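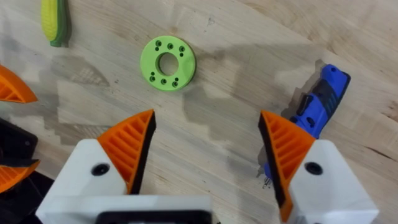
Dudley toy and tool library opens its doors for a second year of borrowing

Families across Dudley will once again be able to borrow toys, games and household tools this April, as the Ometau Lending Room starts its second year with longer opening hours and a good many more things on the shelves.

The Lending Room began with a simple wish to help neighbours share the things that most of us only need now and then, and the response from the town has been lovelier than we could have hoped for. In its first year 197 households joined, and members borrowed everything from wooden railways and dressing-up clothes to sanders, stepladders and one very popular wallpaper steamer (there is still a waiting list, we're afraid!).

Thanks to a grant from the Paredes Fund, 150 new items have been added over the winter. Many are toys for children under five, which parents told us they wanted most, and there is a bigger choice of play food, stacking games and puzzles. The tool shelves have grown too, with more drills and garden shears ready for the spring rush.

Mehrangiz Pakzad, who founded the Lending Room, said: "I still get a little thrill when somebody brings back a drill and tells me all about the shelf they put up with it, and then their little one won't leave until we've found the next puzzle to take home. We've met so many kind people through this, and I'd love for anyone who has walked past and wondered about us to come in, have a cup of tea and a good rummage."

Membership costs £2 a month for each household, and toys and tools can be kept for up to 30 days. New members should bring proof of address. Repair evenings, run with our friends at Nustholm Cycles, will also return in April, starting at 6.30pm.

Donations of clean, complete toys and working hand tools are always welcome during opening hours. Please ask at the desk before bringing in anything electrical.

ENDS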